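Proyectos > Assunção > Datos > LÉEME

# Assunção: registro de pausas en la oficina

Hola, y gracias por llegar hasta aquí. Este repositorio reúne las notas que fuimos tomando en la oficina sobre lo que bebemos y comemos mientras trabajamos sentados, y lo publicamos tal como lo usamos nosotros, con sus manías y sus columnas a medio bautizar. La idea fue de Jolien Van Rooij, que llevaba meses apuntando sus cafés en una libreta, y a los demás nos fue picando la curiosidad (a Lieven Wuyts el último, todo sea dicho, y ahora es el que más rellena).

Última revisión: 11 de diciembre de 2021.

## Qué contiene

Hay 649 registros en `pausas.csv`. Cada fila es una pausa: hora aproximada, tipo de bebida, si se tomó en la mesa o en la cocina, y un comentario libre que muchas veces es lo más sabroso del fichero. De todas ellas, 336 tienen comentario; el resto se quedó en blanco y así lo hemos dejado, porque rellenar a posteriori nos parecía hacer trampa.

- `pausas.csv`: los registros, en UTF-8 y separados por punto y coma
- `bebidas.csv`: la lista de 21 categorías de bebida
- `notas/`: las libretas pasadas a limpio, con las abreviaturas de cada cual

Un aviso con cariño para quien abra el CSV en una hoja de cálculo: la columna `hora` se estropea con facilidad si se deja que el programa la adivine. Hay que importarla como texto y convertirla después. A Sanne Vanhove le costó una tarde entera descubrirlo, y le estamos muy agradecidos.

## Las categorías

Quisimos que fueran sencillas y se nos complicaron enseguida. ¿Un café con mucha leche es café o es leche? (Café, decidimos, después de una sobremesa larguísima.) Las infusiones van todas juntas, el agua con gas va separada del agua, y las bebidas de naranja tienen su propia categoría, `naranja`, sin distinguir entre zumo, néctar y refresco, que en las libretas casi nunca se apuntaba.

Bebida de naranja en la mesa, categoría `naranja`:

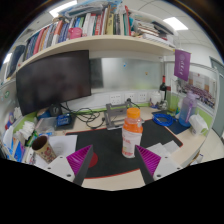
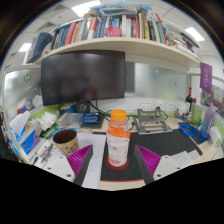
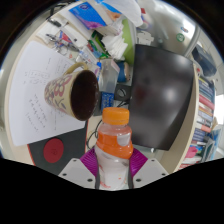

El campo `lugar` admite solo dos valores, `mesa` y `cocina`. Lo que se bebió de camino entre una y otra cuenta como cocina, y lo que se empezó en un sitio y se acabó en otro se apunta donde se empezó. No es una regla muy científica, ya lo sabemos, pero la seguimos desde la primera página y cambiarla ahora obligaría a repasar las libretas una por una.

## Limitaciones

Somos pocos y nos conocemos demasiado. Hay semanas de diciembre con muchísimas filas y otras en las que se nos olvidó el asunto casi por completo, así que, por favor, no saquéis de aquí ninguna media semanal. Tampoco apuntamos cantidades: una taza es una taza, sea la pequeñita de Jeanine Wouters o el tazón de sopa en el que Lieven se toma el té.

Los nombres no aparecen en los ficheros. En su lugar hay una letra que se repartió al azar, y la correspondencia no se publica.

## Uso y contacto

Podéis usar los datos para lo que queráis: clases, ejercicios de limpieza de datos, gráficos bonitos. Si nos mencionáis nos hará ilusión, y si encontráis una errata nos hará más ilusión todavía. Las correcciones se pueden enviar abriendo una incidencia; las lee Dušan Trnka, que contesta siempre, aunque a veces tarde un poquito.

Queda pendiente unificar «té verde» y «te verde» en los comentarios.

2 comentarios

Relacionados
- Grendo: plantillas para diarios de oficina
- Vaslow: importar CSV sin perder las horas
- Loveler: pequeño glosario de infusiones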